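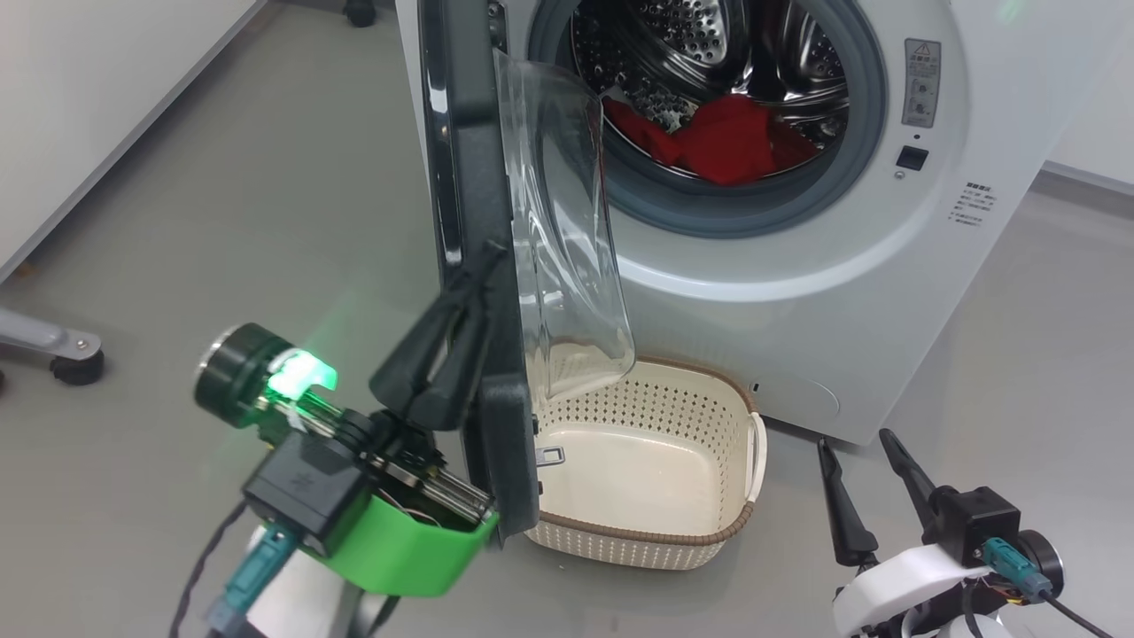

Red laundry in the drum of a front-loading washer.

Brostgate opens its first shared laundry room in November

FOR RELEASE: November

Hi, I'm Valter Ekström, and I run Brostgate, the tenants' service company on Kvaran Street. I usually hand these announcements to someone with better grammar, but I've been wanting to write this one for a long time!

Starting in November, everyone in our 205 apartments can use the new Stalteo laundry room on the ground floor of the Weta building (the old bike storage, next to the mail lockers). It opens at 6 a.m. and the last wash has to be started by 9 p.m. – the people upstairs asked for that, and I think they're right.

Booking is by phone or on the paper sheet by the door. You get a two-hour slot, and you can hold two slots a week. If you're more than 20 minutes late, your slot goes to whoever is waiting. I know that sounds strict, but we tried a softer rule at our spring test and I spent most of it answering angry calls on my lunch break.

The first month is free for all tenants. After that, a wash goes on your regular rent bill, so please don't bring coins. Detergent isn't included. Rugs, horse blankets and anything with paint on it should still go to the cleaner's on the corner, who gives our tenants a discount if you mention Brostgate.

We asked for opinions last winter and got 919 comments back, which is a lot of reading! Most of you wanted longer evening hours, a folding table at a decent height and somewhere to sit. You're getting all of those, plus a shelf for swapping paperbacks (my sister's idea, and she's already filled half of it with crime novels).

Come by at 4 p.m. on opening day for coffee and cinnamon buns. Reporters are welcome too, and I'm happy to talk for as long as the coffee lasts.

Press contact: Valter Ekström, Brostgate, ground floor office, Weta building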